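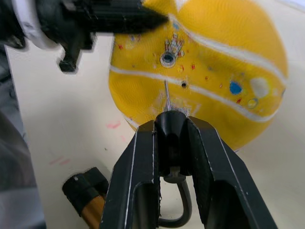 Fig. 2. Wrist camera view of the gripper at the yellow ball.

Handout 5: Looking after the gripper on the Sorkanlow cell

Read this before your first bench session. The gripper has two fingers, and we strip and check it every April or after 4,000 cycles.

Before you start
Park the arm, press the stop button and lock off the air at the wall. Leave the wrist camera plugged in.

Checking the fingers
Wipe both faces with a dry cloth. Look along the slot in each finger for cracks, mostly at the ends. Close the fingers by hand - they should meet without rubbing. If one drags, slacken its screws, square it up and tighten again.

Checking the camera
Bring up the live view. In Fig. 2 both fingers show low in the middle, with the ball above them. If yours sit well to one side, the bracket has slipped. Reset it and run the Stesero alignment routine.

Write the cycle count in the cell log (the last entry was 2,275) and sign it. Spare screws are in the Antwi drawer.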